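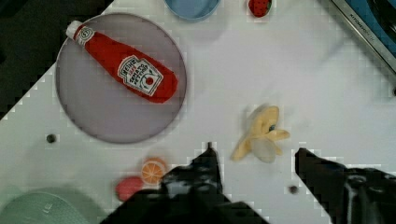
So what do you get to see at a robot open day? Mostly one arm at one table, picking things up and putting them down, with a crowd leaning in far closer than I expected.

I spent the afternoon at Sirkano, which opened its workshop to the neighborhood for the first time since February, and I had a great time (even with the parking). There were 74 of us on the list for the early tour, split into small groups, and mine got Jannik Oltmanns, who runs the arm they call Tritano. He talks fast and clearly loves the thing!

The table was set up with toy food. A ketchup bottle lay across a gray plate, and a floppy yellow banana peel sat out in the open between the gripper's fingers. I figured the bottle would be the tough one, but Jannik told us soft stuff gives them way more trouble. "A bottle keeps its shape," he said. "A peel has its own ideas."

Each demo ran 45 minutes with questions, and the kids asked the best ones. One wanted to know if it could make a sandwich. Jannik said they're working up to that.

Roswitha Sauerland, who organized the day, told me the company has logged 2916 practice runs on table clearing so far, and she'd like to see the arm trying out a real kitchen next. The cafeteria at Diekmann, just across the road, has offered a corner of its own after closing time. I'd go watch that.

The workshop plans another open day in February, and groups will be small again, so sign up early if you want a spot near the table. Coffee and cake were free this time, and the plum cake was gone before my group got out. Sirkano, October 2024.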